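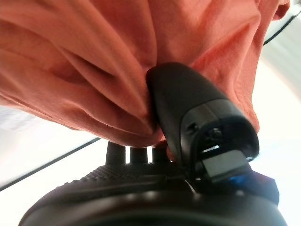 How do you keep cotton towels soft after years of washing?

Use half the soap you think you need, skip the fabric softener, and give each towel a good hard shake before you hang it up.

That was the first thing I asked the owner of Kartha, the little wash-and-fold on the corner in Clitisley, and she had the answer out before I'd found a chair. She has been folding other people's laundry for a living since April of 2 years ago, and she talks about cotton the way some people talk about their gardens (I mean that kindly, I could have stayed all afternoon).

"People think a towel gets stiff because it's old," she told me. "Most of the time it's just full of soap. Run it through once with plain warm water and see what comes out!"

On a busy week she and her sister handle over 700 pieces, mostly towels, T-shirts and bedding, and she still likes to do the colored things herself. Oranges and corals worry her the most. "They fade on the ridges first, wherever the sun hits the cloth on the line. So I turn them inside out, and I bring them in while there's still a bit of damp in them."

I asked about folding, which I have always done badly. She laughed and said to start by letting the cloth hang from your hands for a moment, so the weight pulls the creases down, and then to fold it in thirds the long way. "Don't press it flat. You want some air left in there, or it comes off the shelf like cardboard."

Her shelves came from Jernberg, a shop that closed down the street, and they are a little too deep, so the washcloths keep getting lost at the back. She has been meaning to fix that for a year. She got up to show me, and then the dryer buzzed.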